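Zernevine Tabletop Kit for School Robot Clubs
Item no. 814

The Zernevine kit is a set of small tasks for clubs which already have an arm and a gripper. It was prepared by Zamfira Bratu together with the student club in Fuvuddale, and the students tested every task before it went into the box.

In the box: light plastic cups with a handle, play food, 40 printed task cards and a teacher booklet. The arm, the gripper and the table are not included.

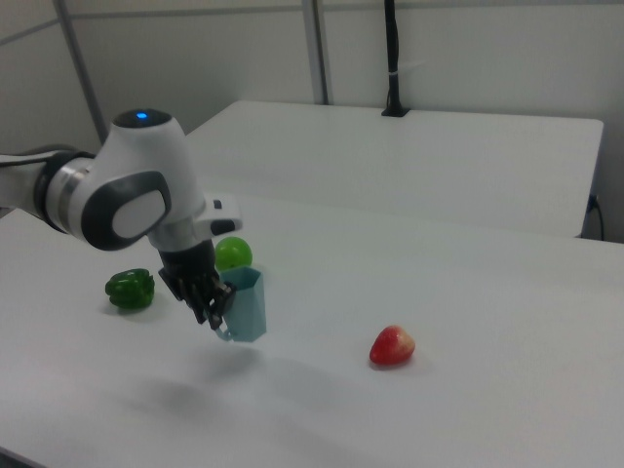

Lifting the cup by its handle, with the pepper, the green ball and the strawberry left on the table.

The cards go from easy to difficult. At first the students pick up one object on a free table. Later the other objects stay close to it, and the gripper must not push them. Most groups need 15 minutes for one card - the cup cards can take longer, as the handle is small and the fingers must come from the correct side.

The booklet has a page for the Kioko club competition, with the score sheet in the version of July 2024.

Please measure the opening of your gripper before you order. Spare cups are sold separately under item no. 955. Schools can order by invoice from Skastance, and delivery to Fuvuddale is free.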